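January
By Urbonaitė

Indoor basil fails in winter for one main reason: too little light. My kitchen windowsill reads 500 lux at noon. Under the Brandero strip the same spot gets 2,000, and the seedlings stop leaning.

I run the strip on a timer and water from the bottom every 7 days. Feed is at half strength – full strength left salt crust on the soil last year.

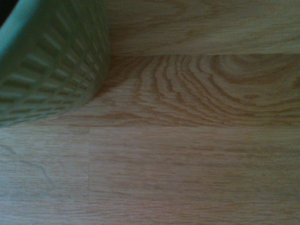
Photo: Urbonaitė / Drisosora

Container choice matters less than drainage. A molded pot with a woven-look wall grows the same basil as plain clay, but clay dries faster, so adjust the interval.

Next month I'll raise the strip and see if 1,000 lux is enough for parsley. Readings will go in the same spreadsheet.

14 shares | 3 comments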